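KETBRIDGE TOOL LIBRARY ASKS MEMBERS TO STOP BUYING PLIERS

April 10, 2018

Ketbridge Tool Library has today published the results of its bench survey, and they do not make comfortable reading for anyone who believes that a better-stocked toolbox leads to more mending.

The library lends hand tools to households in Ketbridge and the villages towards Clutberg. Over the winter it asked borrowers what they owned already, what they had used in the past year and where they did the work. It had 400 replies. Most came from people who own at least one pair of pliers, and a good many of those could not say when they had last picked them up.

"We are told every spring that there is a new must-have set," said Faith Kimaro, who runs the lending desk. "I would like to see the evidence that anyone's lamp got fixed as a result. What people told us is that they had the tool and no clear table to use it on."

The table came up again and again. Borrowers described starting a small job and finding the surface already taken up by extension leads, adapters, a fan and coils of cable that belonged to some other job. Several said they had given up at that point. Others worked in the gap that was left, which is how tabletops get scratched and small screws get lost.

The library does not claim to have solved this. It has looked at the storage trays, magnetic strips and cable tidies now being sold as the answer and is not persuaded by most of them. Trevor Staniforth, who repairs the library's own stock, tried a cable tidy from the Okoth range for a month and went back to string.

"It held the cables very nicely until I needed one of them," he said. "Then I had to undo the lot. I can't see what I'd be paying for."

Mr Staniforth is equally doubtful about the pliers sold in large mixed sets. In his view most household work needs one long-nosed pair and one ordinary pair, and the long-nosed pair is usually ruined by being made to do the other one's job. He wants borrowers to check that the jaws meet at the tips and that the pivot moves freely – and to bring the pliers back if either is wrong, whatever the label on the handle promises.

From this month the library will lend no more than 2 pairs of pliers to a household at a time. It will also run 16 bench evenings at the Grulport Road hall between now and the end of August. Members bring one job and one tool. Mains leads are to be unplugged and coiled before any work on an appliance begins, and nothing may be left on the bench overnight.

Whether this will get more things mended is an open question, and the library will repeat the survey before saying that it has. Bench evenings are free to members.

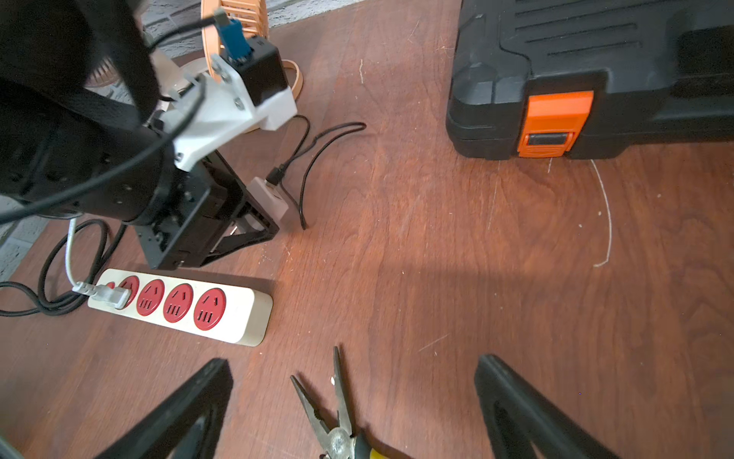 Places can be booked at the lending desk during opening hours. Members with pliers on loan beyond the new limit have until their next visit to return the extra pairs, and no fines will be charged.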